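Small drawers, big opinions

26 April 2019

I have been putting off writing about the drawers for weeks, mostly because I thought I would have finished sorting them by now and could show off a bit. I haven't finished. The kettle is on, though, and the rain has set in for the day, so you may as well have the story as it stands.

It started in November, when we moved the good table into the back room and I promised that nothing would ever be left lying on it. You can guess how long that lasted. Batteries, picture hooks, the little bag of screws that came with the bookcase, three colours of thread, a tape measure (and then a second tape measure, bought when I couldn't find the first). By the new year I was eating my toast standing up.

I'd always kept that sort of thing in biscuit tins. My mother did, and her mother did, and there is something lovely about prising off a lid and finding buttons. But you do have to remember which tin, and I had reached the age of writing "MISC" on masking tape and sticking it on all of them. So I went off to Kosness on a Saturday morning and came home with a set of plastic drawers, the kind that sits on top of a table and takes up less room than a bread bin. 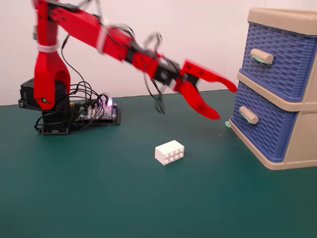

Lindalva Queiroz wrote to me after I first mentioned the drawers to say that I would regret it, that drawers only hide a mess from the person who made it, and that she has gone back to open jars on a shelf where she can see every last safety pin. She may well be right! I thought about that letter for a good few days. But I haven't a shelf to spare, and I know what I'm like with dusting, so drawers it is.

The first thing I did was get it wrong. I put everything in by size, big things down below and small things up top, which felt very sensible for an afternoon. Then I needed a fuse and a screwdriver at the same moment, and had to go rummaging twice. I tipped the whole lot out again and began sorting by job. Everything for hanging a picture goes together, hooks and wall plugs and the stub of pencil. Everything for mending a hem goes together too, including the good scissors, which my family has been told about more than once.

If you are going to try this at your place, do the tipping out on something dark. I learned that after chasing tiny silver screws across a pale tablecloth with my glasses off. They show up so much better on a deep green.
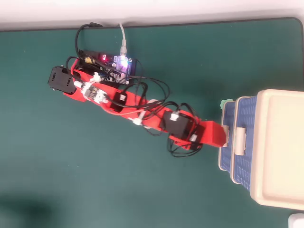 Then there was the counting, which I hadn't meant to do at all, but once I'd lined up the picture hooks it seemed a shame to stop. I had 139 of them. I have lived in this house a long time and I own 6 pictures. I kept what I thought we might use and put 100 in an envelope for the op shop, and the woman there looked at me as though I'd handed her a fish.

The labels took another evening. I tried a roll of the Widmer ones first, and they are very smart, but they curled up at the corners within the week. Plain masking tape and a laundry marker did the job in the end, so I have come all the way back to my biscuit tin days in that respect. I did make a rule about the word "MISC", though. It is banned. If a thing can't be named it has to go and wait somewhere else until it can.

Somewhere else, in our house, means a tub. I keep one out while I'm sorting and drop in whatever has me stumped – odd keys, a bracket from a blind we no longer have, that sort of thing – and I don't let myself dither over it. At the end of the day I go through what's there with a cup of tea, and if I still can't say what it's for, off it goes.
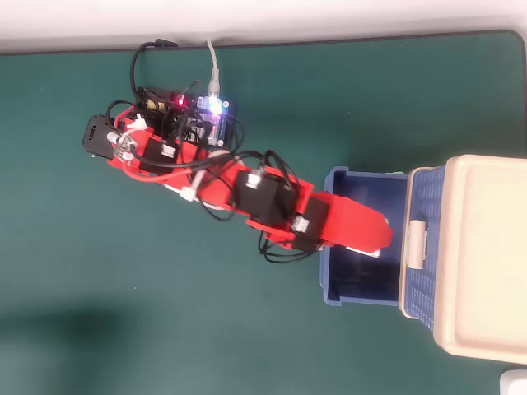 My sister, who is far more ruthless, gives her tub 5 minutes and then empties it. I can't do that. I once threw out a small plastic peg and found out the following week that it had been holding up a shelf in the fridge, and I have been tender-hearted about small plastic things ever since.

A few of you asked last time about the taller units, the Fultix sort with all the skinny drawers. I did look at one when we were over in Hininholm visiting cousins. It was handsome, but the drawers were so shallow that a reel of thread wouldn't lie down in them, and I could picture myself forgetting the bottom ones altogether. A couple of decent drawers at arm's reach suits me better. I can find the fuse wire in the dark now, and I had cause to last Tuesday, when the hall light went.
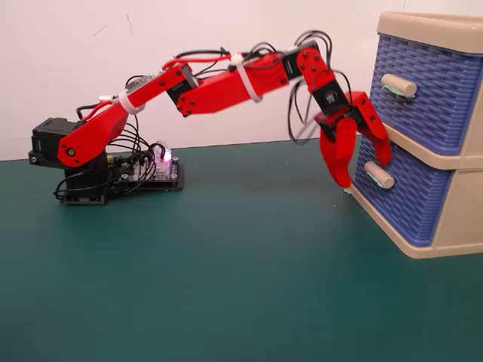 What I haven't solved is the cables. We have a shopping bag full of them behind the door, chargers for phones that went to heaven years ago, and every time I sit down to go through it somebody calls out not to throw away the long one. Which long one, I'd like to know. I've started rolling each one up and fastening it with a bit of ribbon, and so far the bag is every bit as full but rather prettier.

If you have a way of dealing with yours, do leave me a note underneath. And if anyone needs picture hooks, I'm told the op shop still has plenty.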